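Why Do Some People Eat with Sticks?

Imagine you are very hungry and somebody puts a bowl of noodles in front of you. Then they hand you two sticks. If you grew up with chopsticks, you start eating. If you didn't, you may spend the next ten minutes chasing one noodle in a circle while your dinner gets cold.

So who thought of this, and why did it catch on?

It started in the pot

Chopsticks were first used in China, thousands of years ago. The earliest ones were probably not for eating at all. They were for cooking. If you need to fish something out of boiling water, a long pair of sticks is a much better idea than your fingers. (Fingers only work once.)

Later on, cooks began cutting food into small pieces before it went into the pot. Small pieces cook faster, and that saves firewood. It also means there is nothing left on the plate that needs sawing. Knives stayed in the kitchen, and the sticks moved to the table.

From China, chopsticks spread to Korea, Japan and Vietnam, and each place changed them a bit. Chinese chopsticks are often long, with blunt ends, handy for reaching dishes in the middle of a big table. Japanese ones are usually shorter and pointed, good for picking bones out of fish. Korean chopsticks are often made of metal and can be slippery, so anyone who can pick up a bean with them deserves some respect.

What about the fork?

Fork users like to think the fork has been around forever. It hasn't. Big forks for cooking are very old, but for a long time most people in Europe ate with a knife, a spoon and their hands. When small table forks did turn up, plenty of people thought they were silly. Why would you need a tiny pitchfork when you already had ten fingers?

It took hundreds of years for forks to become normal. Grown-ups who tell you to use yours properly may not know this. You can decide whether dinner is a good time to bring it up.

The spoon beats everybody. People were scooping things up with shells long before anyone made a spoon on purpose, and almost every part of the world came up with some kind of spoon by itself. Soup is very convincing.

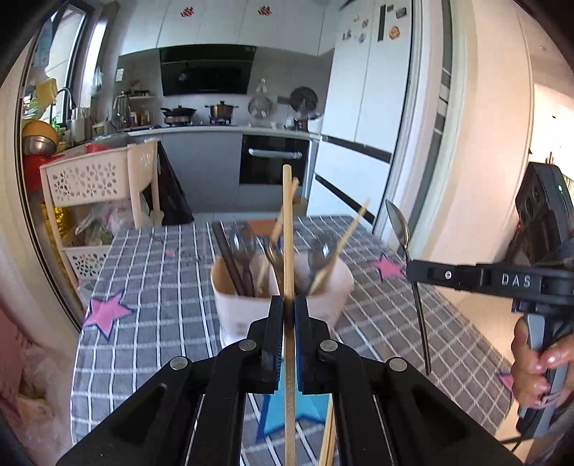

Chopsticks and spoons often share a holder.

Plenty of meals need more than one tool. In Korea, a spoon and chopsticks are laid out together, with the spoon for rice and soup. In Thailand, many people eat with a spoon in one hand and a fork in the other, and the fork's job is to push. And in many places, including much of India and Ethiopia, the right tool for a lot of meals is still your own clean hand, often with a piece of bread to help.

How to hold them

Rest the first chopstick in the curve between your thumb and first finger, and let it lean on your ring finger. This one stays still. It is the lazy one.

Hold the second one higher up, the way you would hold a pencil. This one does all the work. Move it up and down until the tips meet.

Start with something easy, like a cotton ball or a piece of popcorn. Peas are for show-offs.

A few table manners

Don't stand your chopsticks straight up in a bowl of rice. In China and Japan, it reminds people of funerals – not the mood most cooks are going for. Don't point at people with them, and don't spear your food, even if it started it.

Slurping is different. In Japan, slurping your noodles is perfectly polite. Check which country you are in before you try it.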